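Datasets > Costume and Dress > Plurine Plate Captions > Readme

Print this page | E-mail this page

Plurine Plate Captions: read me first

The Plurine set contains the printed captions and short descriptive texts from old books of regional dress. In these books every plate shows one or two figures in the clothes of a valley, a town or a trade, and next to the plate there is a page of text. The plates were often copied and are well known to collectors. The texts are much less read, and for this reason we decided to type them.

There are nearly 4000 records. One record is one text, with the heading exactly as it was printed. The books come from two places: the Urbańczyk library, which lent us its bound volumes, and the Drakton print shop, which allowed us to copy loose leaves before they were sold. The loose leaves make 800 of the records. For many of them we do not know the book, and the field "source_title" is then empty.

What is in a record

heading: the title over the text, in the original spelling
body: the text itself, with line breaks removed
region: the region named by the author, not the modern one
garments: words for clothes found in the body, separated by semicolons
language: the language of the printed page
source_title: the book, when it is known
condition: clean, stained or torn

The files are plain text with tabs between the fields, one record on each line. Please open them as UTF-8. Some spreadsheet programs change the old quotation marks when they import the file, and afterwards the search for a garment word can fail.

How the texts were made

We first ran character recognition on all pages, and then a person read each text against the paper. The long s was the biggest trouble. The program reads it as f, and in some typefaces it also makes the opposite mistake, so that a real f becomes s. We corrected these where the word was clear. Where two readings were possible, we left the reading of the machine and put a question mark in square brackets after the word.

Spelling was not made modern. If the author writes "stuff petticoat" in one text and "stuffe peticoat" in another, both remain. The same is true for place names. The district of Skevari is printed in 9 different ways, and a list of them is in the file places.txt.

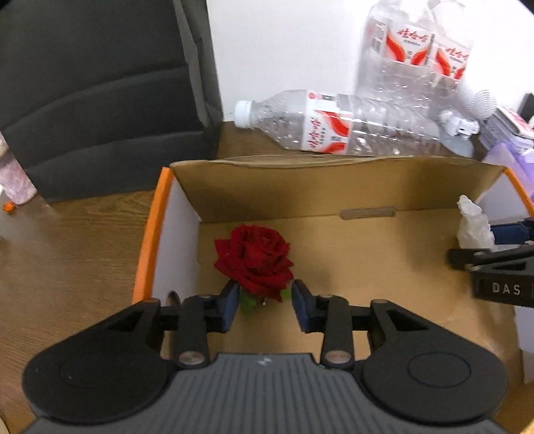 Can I use the garments field to count how common a piece of clothing was in a region?

It is better not to use it in this way. The authors wrote about what seemed unusual to them, so a silver chain or a tall hat is named often, and an ordinary shirt is almost never named. The field shows which words were printed, and it is good for finding texts.

Known problems

The authors copied from each other. A text about the women of one mountain district can appear again in a later book, with another plate and sometimes with another district. We marked such cases only when the body was the same word for word. Shortened copies are not marked.

Many texts judge the people they describe. They call whole villages lazy, honest, proud or simple, and they repeat what the author heard from an innkeeper. We did not remove such passages. Anyone who shows the texts to school classes should read them first.

Translated editions are a special case. The English translators did not always know the word for a bodice or an apron of a certain cut, and they used the nearest word from home. When we had both editions, both are included as separate records, but they are not linked.

The colors mentioned in a text do not always agree with the hand coloring of the plate. We give only the words. The plates are not part of the set.

Versions

Version 3 is the current one. It adds the loose leaves and the condition field. In the earlier versions the region and the source title were in one field, and scripts written for them will need a small change.

Corrections

Please send the heading of the record, the word as it stands in our file and the word as you read it. A copy of the printed page is very helpful, also when it is only a poor one. We put corrections into the files every January.

Overview Files Places Glossary Corrections Contact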